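We use cookies to remember your settings and count visits. Accept / Manage choices

Brotside packing plant leans on simulator to set up gripper cell, but doubts remain

The packing plant at Brotside has begun setting up its newest robot cell on a computer before anyone touches the bolts. Managers say this will cut the hours lost each time the gripper has to be adjusted. The people who do the adjusting are waiting to see it.

The cell, supplied by Flultulau, picks small cartons from a tray and sets them on a belt. It went in last June and has been stopped for gripper trouble 16 times, according to the plant's own maintenance log. Most of those stops had the same cause. The two fingers drift out of line with each other, one closes a little before the other, and cartons get nudged sideways and dropped.

Until now the fix has been done by hand. A technician locks out the cell, takes off the fingers, cleans the mounting faces, puts everything back with a gauge block between the tips, and then runs the arm slowly until the grip looks right. The log puts the average stop at 51 minutes, and that leaves out any time spent waiting for a technician to come across from the other building.

Under the new routine, the open position and the approach to the work surface are tried first in a simulator called Zusivari. The settings are then copied to the real controller.

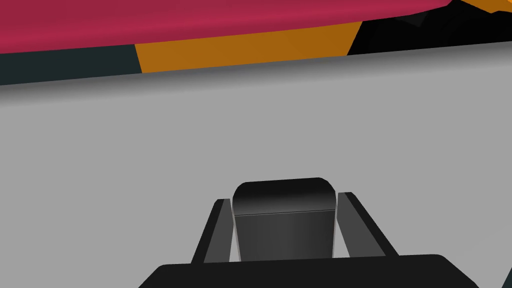

The gripper with its fingers open, in a computer-rendered view.

Plant management calls the early results encouraging. In a written statement it said the simulated cell had been run through 3000 picks without a dropped carton, and that the settings from those runs are now loaded on the real machine.

That number deserves some care. A simulated finger does not wear, pick up cardboard dust or work loose on its screws unless somebody tells it to, and the plant confirmed that its model includes none of those things. It has no friction figure for the rubber pads either. The one in use came with the software and has not been checked against the pads on the floor. Those are the parts most likely to cause the trouble listed in the log.

The real cell has made 155 test picks with the new settings so far, all of them with fresh pads and a newly cleaned mount. The plant did not say how many of those picks failed. Asked twice, it said the data was "still being reviewed."

Flultulau sells a similar setup package to the Chuensuk bottling works, which has the same model of gripper. Chuensuk kept its weekly hand check after the software arrived and says it has no plans to drop it. Brotside wants to go from a weekly check to a monthly one by the end of the quarter.

Technicians at the plant are not against the simulator. Several said it is useful for finding out whether the arm will hit something before it does. Their complaint is with the schedule. One asked why the check is being cut back before the cell has gone a full month under normal load.

The plant says it will go back to weekly checks if stops increase. It has not said how many it would take.

Contact the newsroom | Corrections | Copyright, all rights reserved | Back to top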